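Tesen Countertop Pressure Fryer, six-quart

Sold by Sandoval Restaurant Supply, Skikow
Condition: new, boxed
Price: $729
Page last revised 2021-06-08

Every few months someone comes into the shop with an old newspaper ad for a chicken place their grandparents went to and asks what machine would make chicken like that. Usually the ad says "secret process." I have read a lot of those ads. My view is that most secret processes were a cast iron skillet, a lid, and lard, and that the secret was in the copywriting.

Still, pressure fryers are real, they do something an open fryer doesn't do, and the Tesen is the one we have decided to carry. I held out on it for a good while. The brochure is silly. It promises "the authentic drive-in taste of yesteryear," and I have no idea how Tesen would know, seeing that drive-ins disagreed with each other about everything from the flour to the size of the thigh.

What it does

You heat the oil, put in the breaded chicken, lock the lid, and the steam coming off the meat builds pressure inside the pot. The chicken cooks faster than it would in an open fryer at the same oil temperature and it holds on to more of its juice. The crust is softer and more even. Some people love that. If what you remember from childhood is a craggy, loud crust, a pressure fryer will let you down and you should buy a good open one and save some money.

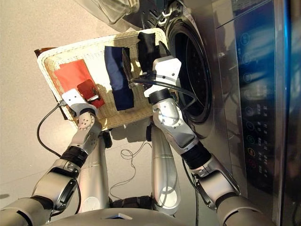

The brochure says the Tesen cuts cooking time in half. In our own kitchen it did not. Bone-in thighs came out in less time than in our open fryer, breasts a little less than that, and wings were close enough that I wouldn't bother locking the lid for them. Then there is the wait while the pressure comes down, which the brochure leaves out of its timing altogether. Add it back in and the machine is faster, but not by enough to build a menu around.

Specifications

Pot capacity: 6 quarts
Heating: electric, 2,000 watts
Pot: stainless steel, removable
Lid: single-lever lock with pressure interlock
Drain: front valve
Basket: included, with folding handle
Cord: fixed

The capacity figure is for the pot filled to the brim with the lid off. You will never run it that way, and please don't try. Fill only to the line stamped on the inside wall. At that level you can do one cut-up chicken comfortably. Two is wishful thinking.

Who should buy it

A small lunch counter that sells chicken on one or two days a week. A church kitchen. A home cook who fries often and has somewhere to put it. I would steer a full-time chicken restaurant toward a floor model, and I have done that more than once with a customer standing there holding a credit card.

I would also ask you to check your circuit first. Two of these running off one kitchen outlet will trip the breaker, and then you will call me.

The "1940s recipe" packet

There is a paper packet of breading in the box with a recipe card. The card says the blend comes from a roadside stand in 1946. I wrote to Tesen asking which stand and which road. I was sent a coupon. Taste it if you like. It is heavy on paprika and sugar, and the sugar browns before the meat is done unless you drop the temperature. We fry with plain flour, salt, black pepper and a little cayenne, after a soak in buttermilk, and customers who were around for the real thing seem content with it.

Memory is a poor judge here anyway. Ask three old-timers in Skikow about the same diner and one will swear the chicken came in a basket with waxed paper, another that it came on a plate with rolls, and the third that the place sold shrimp.
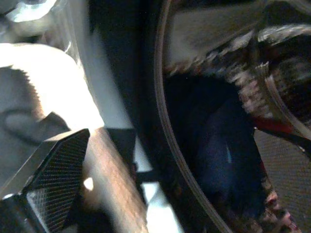

Ribbed and gridded grip pads, close view.

Cleaning

Drain the oil through the front valve once it has cooled. Strain it. The pot lifts out and will go in a commercial dishwasher, although the stamped fill line collects breading and needs a brush. Take the lid gasket off and wash it by hand after every day of use. A gasket with flour baked into it will leak steam, and a leaking gasket is behind most of the returns we see on pressure fryers of any make.

The Floteris oil filter kit fits the drain valve. It works, in the sense that the oil comes out cleaner than it went in. Whether it triples the life of your oil, as the label says, I doubt very much. A paper cone costs pennies and gets you most of the way. We stock both.

Warranty and parts

One year on the heating element and thermostat, 90 days on everything else. The gasket is treated as a wearing part and isn't covered. We keep gaskets, lid levers and drain valves on the shelf. Thermostats have to be ordered, and Tesen's idea of "ships promptly" has varied. The last one took until September.

With the Floteris kit, a spare gasket and a second basket, the bundle price is $1,073. Do the math before you choose it. If you don't want the filter kit, buying the other pieces one at a time is cheaper.

Questions go to Azucena Olvera at the parts counter. Bring the old ad if you have one, I do like looking at them.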